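Looking after a wooden table (the lazy way)

Sunday, May 11, 2025

I've had three emails this month asking what I put on my tables, so I thought I'd better write it all down in one place and then I can just point people at it!

First off, find out what finish you've got. Put a drop of water somewhere it won't show, underneath if you can, and go and make a cup of tea. If the drop is still sitting up like a bead when you get back, it's varnished or lacquered, and oil will only smear about on top and go sticky (ask me how I know). If it has soaked in and left a dark spot, the wood is oiled or bare and it'll be glad of a feed.

For everyday wiping I use a cotton cloth wrung out hard in warm water with a tiny drop of washing-up liquid, then a dry one straight after. I gave up on spray polish years ago. It looks lovely for an afternoon and then every fingerprint shows.

White rings from mugs are nearly always in the finish and not in the wood. Try a dry cloth and a warm iron, no steam, for 5 seconds at a time, lifting it to look in between. If that doesn't shift it, a dab of plain white toothpaste on a damp fingertip, rubbed with the grain, sometimes does. Black rings are another matter. Those have gone right in and you're looking at sanding, sorry.

Scratches on pale wood are easier to live with than on dark. I rub half a walnut over the little ones, but do test it first as it can go darker than you'd like. My gran's sideboard, which has 1907 pencilled on the back of a drawer, has had more walnuts than the squirrels.

When you do oil, go thin. A teaspoon goes a surprisingly long way! Rub it in along the grain, leave it for twenty minutes, wipe off every last bit, and leave it overnight before the next coat. I do 3 coats the first time and one every January after that. And please spread the oily rags out flat outside to dry before they go in the bin, as they can catch fire if they're scrunched up.
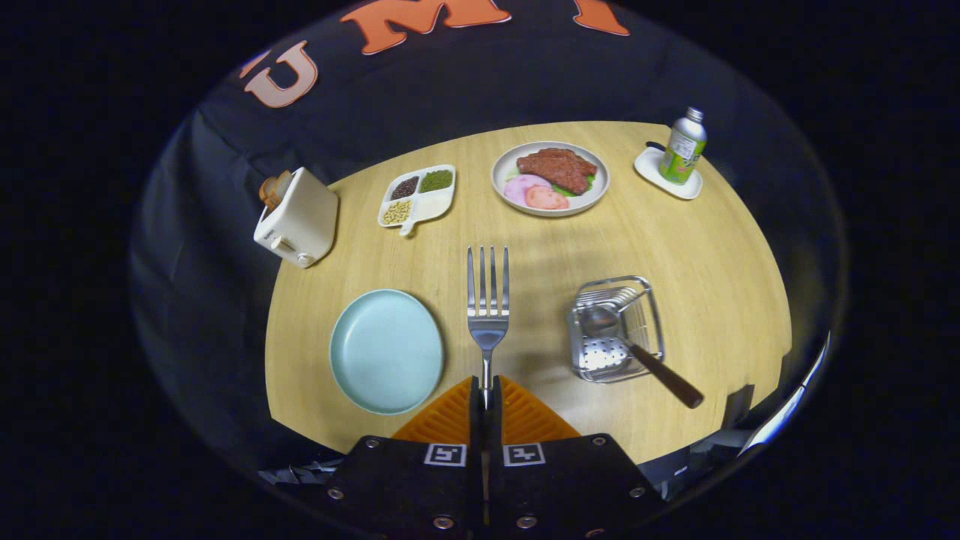
Round top in a pale, honey-coloured wood with a faint straight grain.

Round tables catch people out because they go round and round with the sandpaper. Don't! The grain still runs straight across, so you go straight across with it, and only follow the curve when you're doing the edge itself. I use 180 grit and then 240, by hand, with a cork block.

Next time I'll do wobbly legs, which I've been putting off as my own kitchen table still has a beer mat under one of them.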